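Trays, Cloths and Quiet Tables: The Sorting Program at Tratusgate

The head of early learning at the Tratusgate Children's Center has overseen its sorting tables for eleven years. In that time the program has grown from a single corner of one classroom to a regular part of the day for 127 children between the ages of three and six. She met with the newsletter in March, shortly before the center placed its annual order for classroom materials.

The program began, she said, with a problem of storage. "We had a great deal of equipment and very little of it was being used. The shelves held puzzles with missing pieces and bins no one could lift. When we took an inventory, we found 252 separate items in one room. A child who wanted to do something simple had to dig for it."

Staff removed most of the stock and kept the materials that could be used in several ways: blocks, spoons, lidded boxes and baskets. The annual budget for the tables now stands at $3,950, a figure the center has held for two years. The largest share goes to baskets, which wear out at the rim and must be replaced.

Asked why the center continues to buy woven baskets when plastic tubs would last longer, she pointed to the way children handle them. "A tub is loud. Drop a block in it and the whole room knows. A basket takes the block quietly, and the child can hear the teacher." She added that the Alva catalog, from which the center has ordered for some time, offers a low shape that suits small arms. Deeper baskets were tried and given to the art room.

The cloth came later. Teachers at the Nandard branch had begun covering their tables in a single plain color, and Tratusgate adopted the practice the following fall. "We had patterned covers before, with fruit on them," she said. "The children talked about the fruit. That was pleasant, but it was a different lesson."

New children start with the smallest possible task. Two baskets are set next to each other, and one block is placed in the first. The child is invited to move it to the second and, if willing, to move it back. Teachers do not speak during the first few turns.

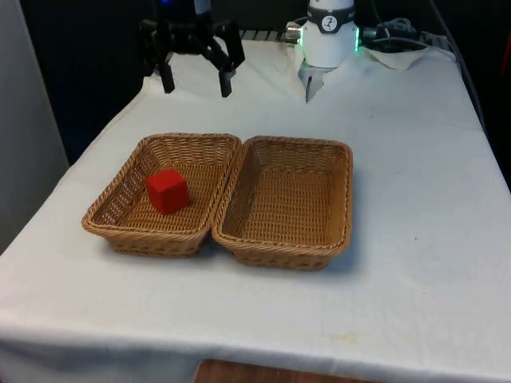
Volume 14, Number 2 – Page 9

"People expect something more elaborate," she said of the arrangement, in which a red cube rests in the left of two matching baskets and the other has nothing in it. "Parents ask when we add the rest of the blocks. We add a second one when the child asks for it, and some children take weeks to ask."

The matching pair is deliberate. When one basket is larger or darker than the other, she explained, children tend to choose by preference and the teacher learns less about whether the instruction was understood. The color of the block matters less, although red is easily found on a white cloth and is the usual choice for a first session.

The center recorded 366 individual table sessions last year, each noted on a half-page form. The forms ask what was set out, how long the child stayed and who ended the activity. A longer form developed with the Urketora parent group was dropped after one term. "Teachers were writing when they should have been watching," she said.

She was more cautious on the subject of results. Families report that children put things away more readily at home, but the center has made no formal study and does not intend to claim one. "I can tell you that the room is calmer at ten in the morning than it used to be," she said. "I would not go much further than that."

The coming order includes replacement baskets, two white cloths and a set of wooden spoons. The patterned covers remain in the supply closet and are used for birthdays.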